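Tilel Paper Packaging Trial: Second Progress Report

Prepared for the Wegener Fund
Reporting period: May to date
Submitted 2023-08-14

1. Status

The trial is on schedule against the revised work plan. Baseline measurements for the paper carry bags are complete. Packing and carrying tests with household tableware are under way at the Grelov room, and the storage tests are due to begin once the humidity logger has been recalibrated. Expenditure to the end of the period is $1,745, all of it against the consumables line.

2. Materials

The bags under test are large brown paper bags with flat paper handles, supplied by Prutulen in a single delivery. The delivery contained 113 usable bags after inspection. Rejected stock was set aside for practice packing and has not been entered in the results. The main grounds for rejection were incomplete adhesion at the base fold and handle patches glued off centre.

Tableware is drawn from the set described in the first report. Dishes are grouped by mass and rim profile. The curved dishes have been moved to their own group, as they do not nest with the flat plates and need a different quantity of interleaving paper.

3. Packing station

The station was rearranged at the start of the period. Bags are now opened on the near left side of the table, upright and below the level of the top, so that items are lowered into the mouth of the bag. Under the previous layout the bag stood on the tabletop and the rim was too high for consistent placement. Dishes waiting to be packed are set out on the tabletop.
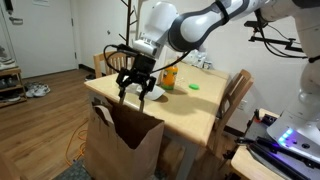
Robot arm and black two-finger gripper above an open paper bag
Packing station, Tilel Packaging Trial

The front panel of an opened bag does not hold a straight edge. A deep V-shaped dip in the rim, with creasing down the sides, is recorded as Condition B on the inspection sheet. Condition B bags remain in the trial. They are scored separately for handle retention, given that load on a distorted rim may not be shared evenly between the two panels.

Lighting over the table is uneven and the right half can fall into shadow. This does not affect packing but it does affect the reading of fine creases, so rim inspection is carried out at the window bench. A second lamp has been costed and falls within the existing equipment allowance.

4. Results to date

Carrying tests have been completed on 14 bags. Of these, 3 failed before the end of the set distance. Two failures were at the handle patch and one was at the base fold. No failure has yet been recorded along a side crease, including in bags scored as Condition B. The sample is too small to support a conclusion on rim distortion and none is offered at this stage.

Breakage of tableware has been confined to one dish, chipped at the rim during a base fold failure. The dish has been withdrawn and replaced from reserve stock.

5. Variations to the work plan

The wet-handling test has been moved to the final period. The original sequence would have used bags needed for the storage tests. There is no change to the total budget or to the completion date.

6. Next period

Remaining carrying tests, Conditions A and B.
Storage tests at two humidity levels.
Request to Prutulen for adhesive batch records covering the rejected bags.
Purchase and fitting of the second lamp.

Inspection sheets and the itemised expenditure record are attached separately.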